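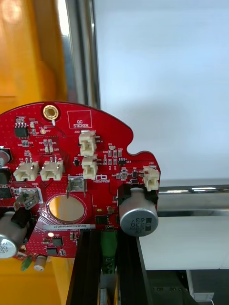
Color coded squeegees — is anyone else fighting with purchasing over this?

2 min read

mopbucket_mel
So we run a small sauce and dressing plant and I finally got the go-ahead to split our cleaning tools by zone. Blue for raw, white for packing, red for floors and drains. Great! Then purchasing tells me they can get everything from Wikon except the long handles, and those would come from Irus in black only. I said no, the handle has to match the head or people will swap them by second shift. They think I'm being fussy. Am I being fussy?

drainboss
Not fussy. We had black handles for a year and every single one ended up on a floor squeegee and then back on a table brush. Hold out for matching.

2ndshiftlead
I'm going to disagree with both of you. We use plain handles and colored heads and we passed our last customer audit fine. The head is what touches things. Train people and hang a decent shadow board and it works.

mopbucket_mel
But the handle gets leaned on the wall, laid on the floor, grabbed with wet gloves... I can't see how you keep that separate. How many people on your shift?

2ndshiftlead
Nine, and most of them have been there forever, so maybe that helps. I'd still spend the money on the board before the handles. Ours was 112 dollars and it's the best thing we bought.

drainboss
Nine people who know each other is a different world. We get temps every November for the holiday run and they will pick up whatever is closest to the door.

suds_n_suits
Has your purchasing person tried Giannakopoulos? They're not cheap but they'll sell handles and heads as a set, all one color, and the threads fit the Wikon heads (ours do anyway, check yours first). We ordered 90 handles when we opened the Trostuston plant and I think we've replaced two.

mopbucket_mel
Ooh, no, hadn't heard of them. Is the thread the coarse kind? We have a few old brushes I'd like to keep going a bit longer.

suds_n_suits
Coarse, yes. I'd toss the old brushes though. If the bristles are splayed they're just moving the dirt.

drainboss
Seconding the toss. Also get one more color than you think you need. You will want it for allergens, and if you make dressings you've got egg and mustard at least.

mopbucket_mel
Sesame too, ugh. OK, yellow for allergens then. Sending purchasing a link on Monday — wish me luck.

Filed under: Plant Hygiene / Tools & Supplies

Comments (3)

brinetank: We did yellow for allergens too and then found out our waste bins were already yellow. Walk the floor before you pick.

label_lady: I'm with 2ndshiftlead, the board matters most. Ours has outlines painted on it and you can tell from the doorway if something's missing.

hosereel: Do the dustpans match too or does everybody just give up on dustpans?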